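Horkiver Releases Version 3 of Widari Asset Records Software for School Districts and Public Libraries

Update adds part-level records, a revised retirement workflow and a new export format

FOR RELEASE 09/02/2020

Horkiver today released version 3 of Widari, its asset records software for school districts and public libraries. The release changes the way the software stores information on desktop computers and other equipment that is repaired, upgraded or taken apart for reuse during its service life.

Earlier versions of Widari kept one record per asset tag. A replaced part was entered as a free-text note on that record, and the note could not be searched by part type. Version 3 gives each part its own record, linked to the parent asset by a dated entry. When a part moves from one machine to another, the link is closed on the first asset and opened on the second. Both entries stay in the history.

The new record structure applies to memory, storage drives, power supplies, expansion cards, processors and system boards. Administrators can define further part types. A part record holds a model number, a serial number if one exists, a condition code and a storage location. Condition codes from version 2 are carried over without change.

"Most of our customers keep desktops well past the end of the warranty," said Rhydian Watkins, product manager for Widari. "By then the machine on the desk has little in common with the purchase order. The old record had no good way to show that."

The retirement workflow has also been revised. In version 2, retiring an asset closed its record in one step. In version 3, the asset enters a holding state in which each linked part must be marked as kept, transferred or discarded — the record cannot be closed until every part has a status. Storage drives need a second entry giving the erasure method and the initials of the person who carried it out. Sites that do not reuse parts can turn the holding state off in the site settings.

Version 3 was tested in the Sheehan library system, where staff converted 614 desktop records over the trial period. Of these, 335 had at least one free-text note that the import tool could turn into a part record. A further 141 had notes that needed review by hand, in most cases where a single note listed several parts with no serial numbers. The remaining records had no notes.

"The import tool did not guess," said Lachlan Tomoana, who managed the trial at Sheehan. "If a note was unclear it went into the review list with the original text next to it. We would have liked a faster way to sort that list, and the February build added one."

Exports are now available in Prumov format as well as comma-separated text. Prumov files carry the full link history; comma-separated files carry only the current state of each asset.

Widari 3 is available now to all customers with a current support agreement. Existing databases are converted during installation, and a backup copy is written first. Version 2 will continue to receive security fixes.
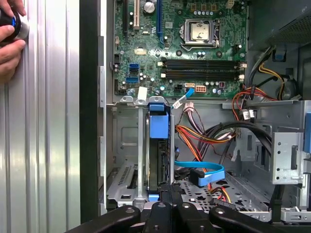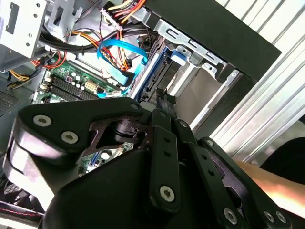
Desktop computer with the case open. Images may be reproduced with this release.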